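November
By Digby Prendergast

I have been living with the Zitura tabletop tray for a good while now, and friends keep asking me whether it was worth sending off for, so I thought I would sit down with a cup of coffee and give it a proper review. I'm a person who likes a jar of something within reach at all times, and I also bump tables. You can guess how those two habits get along.

My old tray was flat with a tiny lip, and things slid off it whenever I turned a corner too fast. The Zitura has raised walls that slope, all the way around a five-sided shape, and I was a little doubtful about that shape when I ordered it. Round or square, surely? But I've grown very fond of it, and it looks handsome in dark gray on a pale table.

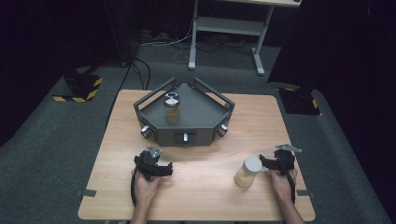

Flernville, November

One glass jar in the tray and its partner out on the table gives you a fair idea of the size. A jar like that stands in it comfortably, and the walls don't hide what's inside, so I can still tell at a glance when I'm running low. The two black handle bars rise at an angle, and they suit my hands very nicely – my neighbor Lachlan Tautahi has much bigger hands than mine and he got on fine with them too.

Now for the grumbles, because there are always a couple! The little silver knobs along the front are pretty, but they collect fingerprints like you wouldn't believe, and I find myself polishing them with my sleeve. Corners are the other thing. Crumbs and spilled grains settle into them, and a cloth folded over one finger is the only way I've found to get them out.

I paid 849 for mine at Wihongi, and the larger one was 991, which felt like a lot more tray than I needed. The Nuris version is cheaper but the sides are so low that I'd be back to chasing lids across the carpet. If you keep 2 or more jars on the go and your table gets knocked as often as mine does, I'd say go ahead and treat yourself.

Recent reviews
Nuris bread bin, one year on
Storage jars with lids that stay put
A small side table from Wihongi
Lap trays for long evenings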